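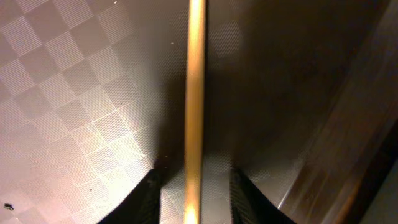

How do I keep a pile of old political newspapers and campaign flyers from turning yellow?

Get them out of the light and lay them flat in an acid-free box, in the coolest, driest closet you have. The attic is too hot and the basement is too damp!

I have 24 boxes of election papers from Marusstead now (my aunt Milagros Escobar started me off with three), and the oldest flyer goes back to 1830 -- so fragile, and such fun to read! Some more things that work for me:

Pull out staples and paper clips first. Rust spreads.

Unfold front pages once and leave them unfolded.

Slip a sheet of acid-free tissue between color pages and anything you love.

Never laminate. Never, ever tape a tear.

Write the date in soft pencil on the folder, and keep ink well away from the paper itself.

Next up, in June: campaign buttons and how to get the grime off the pins.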